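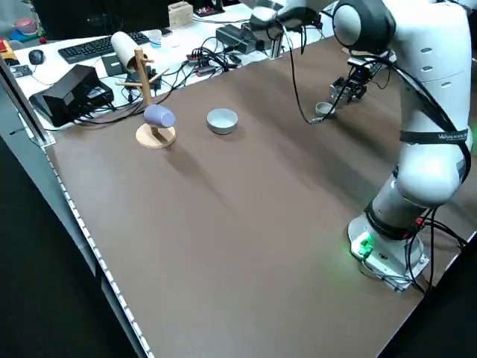 Practice bench with the mug tree, bowl and gray cup

Did your job change when the arms came in?

I work in the dish and table setup room at Owino in Bedport. They want arms on the cup and bowl work by December. There are 34 of us on two shifts and I'd like to know what people do afterward. Is it worth asking for training now?

Posted 8th April

coltex_nights
Ask now. At our place four people got trained and the rest went to packing. Pay stayed the same, but packing is harder on your back. The trained ones mostly set out the pieces, watch, and write up faults. 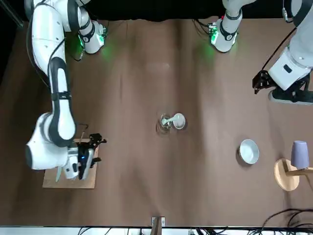
Two-arm bench, with the spoon in the glass and the cup on its stand

kandine_setup
I do this job. It's slower than people think — more standing and watching, less lifting. I miss talking to the person next to me. Get the new job title in writing before you agree to anything. Mine took months to show up on my pay slip.

sudsbucket
depends on the company. ours cut overtime first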